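Ditia : « On joue mieux quand on connaît la rue »

Mardi 21 août 2018, par la rédaction
Dernière mise à jour : mardi, 18 h 40

Roxana Ghiță arrive avec deux batteries externes dans la poche de sa veste et un carnet où les portails de son quartier sont notés à la main. Elle joue à Ditia, un jeu de territoire sur téléphone, depuis l'ouverture des serveurs. Deux équipes s'y disputent des balises placées sur des lieux réels : fontaines, plaques, fresques, bancs anciens. En février, elle a repris l'organisation des rencontres mensuelles de Gurkemberg, qui étaient au point mort depuis l'automne.

« Il restait un groupe de discussion avec 48 inscrits et plus personne n'y écrivait, raconte-t-elle. J'ai proposé une date, un point de départ et une heure de fin. Sept joueurs sont venus. Il pleuvait, on a fait la moitié du parcours et on s'est donné rendez-vous le mois suivant. »

Les rencontres suivent toujours le même format. Les participants se retrouvent à 14 heures, règlent leur application sur le même affichage et partent par groupes mixtes, les deux équipes confondues. La première heure est réservée aux débutants. On leur montre comment lier deux balises, pourquoi il vaut mieux garder ses relais pour la fin et comment lire la carte d'énergie, que le tutoriel explique mal. Ensuite seulement, la partie compte.

« Mélanger les équipes au départ, c'est ce qui a fait râler le plus de monde, dit Roxana Ghiță. Certains avaient peur de dévoiler leurs itinéraires. Mais un nouveau qui marche une heure avec un adversaire correct, il revient. S'il se fait reprendre toutes ses balises sans voir un visage, il désinstalle le soir même. »

La commune compte aujourd'hui 208 balises, contre 71 lors de l'ouverture du jeu. La plupart ont été proposées par les joueurs locaux, photo et texte à l'appui, puis validées par vote. Elle en a soumis une bonne partie elle-même. Ses refus, elle les garde dans un dossier et les relit avant chaque nouvelle proposition. « Un texte trop court, c'est refusé. Une photo prise de nuit, pareil. J'ai perdu trois mois sur le lavoir parce que j'avais écrit "vieux lavoir" et rien d'autre. »

Le sujet qui divise en ce moment est la mise à jour Soriano, déployée au début de l'été. Elle a réduit la portée des liens et introduit un délai d'attente après chaque capture. Les joueurs qui circulent en voiture y perdent beaucoup, les marcheurs un peu moins. Roxana Ghiță y est plutôt favorable, avec des réserves sur le délai.

« La portée, c'était nécessaire. Avant, une seule personne pouvait couvrir toute la vallée depuis le parking du supermarché. Le délai, en revanche, tombe au mauvais moment. On est à quatre devant une balise et on regarde un compte à rebours. En hiver, ça va être long. »
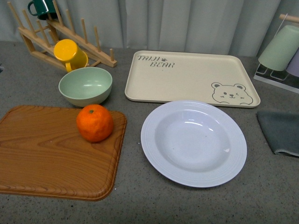
Matthieu juge au contraire que le délai est la meilleure idée de Soriano et que, sans lui, les parties du samedi se terminaient en vingt minutes. Il aurait même souhaité qu'il soit plus long sur les balises du centre, où les captures s'enchaînaient sans que personne ait le temps de répondre.

Roxana Ghiță connaît l'argument et ne le balaie pas. Elle voudrait un délai variable selon le nombre de joueurs présents, ce que l'éditeur n'a pas annoncé. Elle a envoyé une demande par le formulaire de l'application et reçu une réponse automatique.

L'autre chantier est la sortie à Cludirdale, prévue à l'automne. Ce sera la première rencontre commune avec le groupe de là-bas, plus nombreux et mieux classé. Le parcours fait un peu plus de sept kilomètres, avec une longue montée entre l'église et l'ancien réservoir. Une version courte existe pour ceux qui viennent avec des enfants. Le réseau passe mal dans le haut du bourg, et il faudra charger la carte à l'avance.

« On va sans doute perdre, dit-elle. Ils ont des joueurs qui connaissent chaque portillon. Moi, j'y suis allée deux fois et je me suis trompée de rue les deux fois. »

Elle ne dépense rien dans la boutique du jeu, à part un agrandissement de l'inventaire acheté la première année. Elle déconseille aux débutants les lots de relais vendus en promotion, qui se gagnent en une après-midi de marche. Côté matériel, elle recommande une batterie, des chaussures correctes et un câble de rechange, le sien ayant lâché en pleine partie au mois de juin.

Les inscriptions pour Cludirdale se font sur le groupe de discussion de Gurkemberg. Il faut indiquer son pseudonyme, son équipe et le parcours choisi. Les places en covoiturage seront réparties la semaine précédente.

Ce site utilise des cookies pour mesurer son audience. En poursuivant votre navigation, vous acceptez leur utilisation.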